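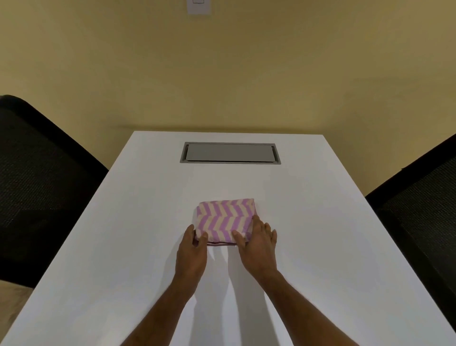 Figure 3-1. Both hands at the table, with the folded patterned fabric.

Section 3. Setting up the lap counter for distance races

This section covers the Tilano lap counter when it is used with an Ostetti timing console. If you are running the counter on its own with the handheld switch, skip to the next section. The console must be set up and the track profile loaded before you begin.

Before you start

You need the console, the display head with its stand, the long data cable and the bell unit. The Egilsson bell bracket is optional. It fits the same post and doesn't change any of the settings described here.

Caution: Do not connect or remove the data cable while the console is on. The display head can lose its address and will have to be paired again.

Placing the display

1. Set the stand on the infield side of the finish line, far enough back that it doesn't block the photo finish camera.

2. Turn the display to face the runners as they come off the final bend. Officials at the console do not need to see it, as the same number appears in the top corner of the console screen.

3. Lock the stand. On grass, use the pegs. On a hard surface, use the weight bag and check it again if the wind picks up.

4. Run the data cable back to the console along the inside edge of the track. Where it has to cross a lane, use the cable ramp and tape both ends.

5. Plug the cable into the port marked LAP, then switch on the display first and the console second.

The display shows two dashes when it is ready. If it stays blank, see "If the display does not respond" at the end of this section.

Entering the race

1. On the console, open Event and select the race from the schedule. If the race isn't listed, choose New and enter the distance by hand.

2. Check the track length. The console uses the length stored in the track profile, and a profile left over from another venue is the most common cause of a wrong lap count.

3. Press Calculate. The console shows the number of full laps and any part lap.

4. Compare this with the meet program before pressing Accept.

Note: For 3000 meters on a standard outdoor track, the console shows seven laps and a half lap. The race starts across the track from the finish, and the display should read 7 when the leader first passes the line. If it reads 8, the part lap has been counted as a full one. Go back to Event and set Part Lap to First.

Note: For cycling, 4000 meters on a 250-meter track comes to sixteen laps with no part lap. In pursuit races, the two sides of the track need separate counters. Set one display to Home and the other to Back, and give each its own address.
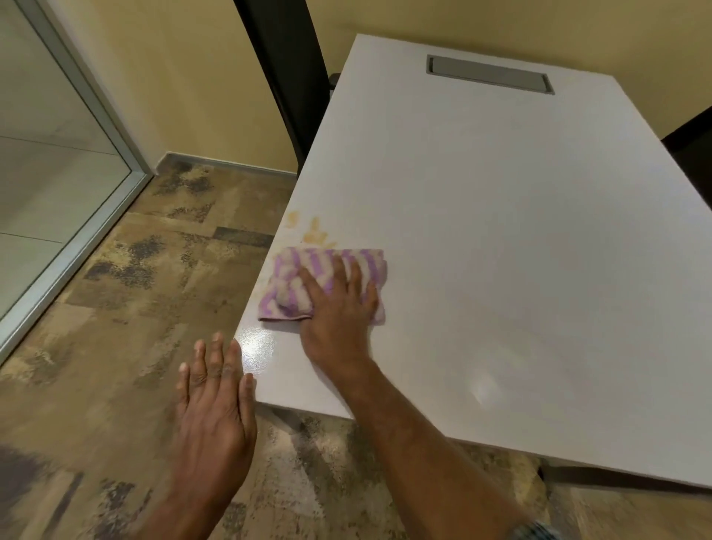
Figure 3-2. Wiping near the edge of the table with a folded striped cloth.

Steeplechase and other special cases

The steeplechase can't be calculated from the track length alone, because the water jump changes the length of each lap. Select Steeple in the Event menu, then choose Inside or Outside for the position of the jump. The console asks for the measured lap length. Take it from the facility's survey sheet.

If your profile came from the Berkadwood package, the steeple lap is blank until you fill it in. The console won't let you accept the race without it.

During the race

1. Press Start with the gun. The display holds the starting number until the leader first reaches the line.

2. Press Lap as the leader comes into the home straight. The number should change before the leader can read it, so do not wait for the line.

3. When the display reads 1, the bell unit is armed. It sounds on the next press of Bell - it does not ring by itself.

4. Leave the display at 1 until lapped runners have passed, then press Clear.

Caution: Undo goes back one press only. If the count is off by more than that, press Hold, type in the right number and press Hold again.

If the display does not respond

Check that the cable is in LAP and not in AUX. The two ports take the same plug.

If the console shows code 51, it can see the display but the addresses do not match. Turn both units off, wait for the console fan to stop, and switch on the display, then the console. Open Devices and press Pair.

If the number is dim in full sun, set Brightness to Day. Auto can be slow to adjust under broken cloud.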